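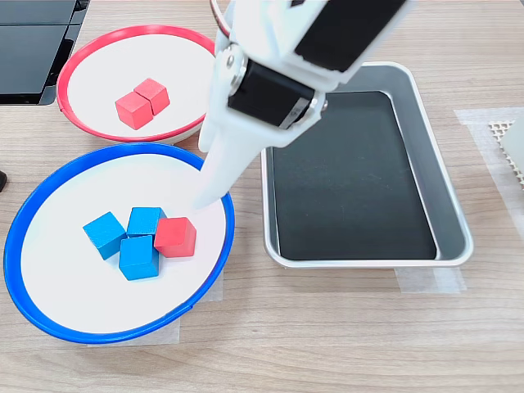 How long do you have to stay off a freshly sealed driveway? Our guy said two full days for the car and one for feet, and after what happened at our place I'd give it three if the nights are still cool.

So yes, we finally did the driveway! If you've been reading this blog since we moved to Prillside you know I've been whining about it for ages. It's a long one, 926 square feet if you count the little bump-out by the garage where the previous owners kept a boat, and it hadn't been touched in 14 years. It had gone that chalky gray color, and there was a crack running from the mailbox side all the way to the basketball hoop that I could lose a flip-flop in.

I got two quotes back in March. The first was from a big outfit over in Presham who wanted to tear the whole thing out and start over, and the number made my husband go sit in the truck for a bit. The second was from Graham Rowbotham, who does driveways and small parking lots with his nephew, and he walked up and down it for a good half hour poking at the edges with a screwdriver. He said the base was fine everywhere except the bottom corner by the street, where water had been getting under it. His plan was to cut out that corner, patch it with hot mix, fill the cracks, and seal the whole thing. $987, all in. I said yes before he'd finished writing it down.

They came on a Tuesday and did the patch first. I had no idea how loud the cutting would be (sorry, neighbors) or how fast the rest of it goes. The hot mix went in, the little roller went back and forth over it, and they were packed up before lunch. Then he made us wait to seal, and that part drove me nuts. New asphalt has to let its oils come up before you put anything over it, so for weeks we had a shiny black corner on an old gray driveway. It looked like a missing tooth in reverse.

Sealing day was much quieter. They blew everything off, scrubbed the oil spot where my old Corolla used to live, poured the crack filler, and then spread the sealer by hand with big squeegees. I had asked about spraying and Graham said he'll spray a parking lot but he likes a squeegee on old driveways where the surface is rough. Two thin coats. I watched most of it from the upstairs window with my coffee getting cold.

Now the three days thing. We moved the cars out to Cheetham Street the night before, and I put a trash can and a rope across the end of the driveway. Two days later it felt dry, I pulled in, all good. Then I cranked the wheel while I was parked, trying to get closer to the garage, and left two lovely swirls right in the middle - you can see them from the kitchen. Graham came back and looked and said they'd mostly blend in by summer, and to keep the car rolling when I turn the wheel. Lesson learned.

A few other things I'd pass along. Turn off your sprinklers the day before, the timer too. Trim the grass back along the edges yourself, it saves them time and you get a cleaner line. And get the dog used to the side gate ahead of time - ours stood at the front door looking betrayed for two days.

Next up is the front walk, which is concrete, so I get to learn a whole new set of words.

14 shares
3 comments

Denise P.
We did the same thing with the steering wheel! Ours faded by the Fourth of July, hang in there.

marty_k
Did he say how often to reseal? I was doing mine every year and a guy told me that's too much.

Prillside Porch (author)
Marty, he told us every three years or so, and to wait until the color goes gray. Every year builds up and starts to peel.

Search this blog
Type and hit enter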